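Chapter 7
Marking Out and Sharing a Robot Bench

After reading this chapter you should be able to:
draw up a bench plan for a small collaborative arm
say who holds the pendant and when
write a working rule that another person can follow
fill in a bench record

7.1 Why the bench comes first

Chapter 6 dealt with the risk assessment, and finished with a list of hazards and the measures chosen against each one. Many trainees expect the next step to be programming. It is the bench. A measure such as "keep hands out of the picking area while the arm is in automatic" means very little until everyone in the room agrees where the picking area is.

Collaborative arms are sold on the idea that people can work close to them. The arm is only one part of the application. The gripper, the parts it carries, the table edge and the bins all have to be assessed together, and an arm that limits its own force can still trap a finger between a gripper and the side of a bin. The word "collaborative" on a data sheet does not settle the question for your bench.

7.2 The case used in this chapter

The examples come from the training workshop at Zudulgate, where Algirdas Rebane wrote the first set of bench rules for picking and sorting work. The rules were revised on July 7, 2023, after Vilhjálmur Thorlacius had tried them with a group of new starters and found that two of them could be read in opposite ways. The older wording of those two is given in section 7.5, so that you can see what went wrong.

The task is a simple one. Small parts are taken from one bin and put in another. Work of this kind gives good practice because the moves are short, the parts vary, and people are always tempted to reach in and straighten something.

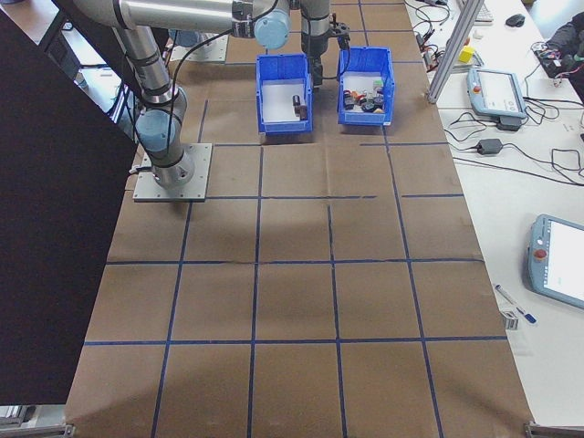
A grid gives people a shared way of naming places. At Zudulgate, columns are lettered from the base of the arm and rows are numbered from the far edge, so "bin moved to C2" means the same thing to the person leaving and the person coming in. Tape is cheap and easy to replace, but it lifts and tears with use. Check it at the start of each session and renew any strip that has come away. A grid marked in tape is an aid to people only. It does not stop the arm, and it must never be written down as a protective measure.

Cells fall into three classes on the bench plan. Fixed cells hold the mounting plate and must stay clear of anything else. Working cells hold the bins. Free cells stay empty while a program is running, even if the arm does not pass over them.

7.3 Pendants

Each arm has one pendant and each pendant has one holder. The holder is named on the bench record before power is switched on. If the holder has to leave, the arm is stopped, the new name is written in, and only then does work start again.

Where two pendants are kept within reach of each other, label both with the name of the arm they control. Before the first move, the holder presses the emergency stop, confirms that the correct arm has responded, and then resets it. Doing this once a session is enough unless a cable has been changed.

Pendant cables should run away from the side where people stand. Loose cables, tools and power supplies belong outside the reach of the arm.

7.4 The bench record

The record is a single sheet. It gives the program number (the worked example uses program 856), the holder, the gripper fitted, the cell of each bin, and anything altered since the last session. Small changes count. A bin that has been turned round or moved along by one cell can put its wall in the path of the gripper, and the program will know nothing of it.

A blank copy is printed on page 69. Make your own copy now, as you will need it for the exercise at the end of section 7.5.

7.5 Writing a rule that can be followed

A good working rule names a person, an action and a moment. The first version of the Zudulgate rules said: "Bins should be checked when moved." It did not say who should check them, or whether the check came before the arm was restarted. The revised rule reads: "The pendant holder checks the position of both bins against the record before restarting the arm."

The second rule gave more trouble. It read: "Do not reach into the grid unless the arm has stopped."

Some trainees took this to include an arm that was waiting between cycles. An arm that is waiting can move again without warning. The revised rule says that the holder must stop the program, call out "stopped", and keep hold of the pendant until the other person's hands are clear.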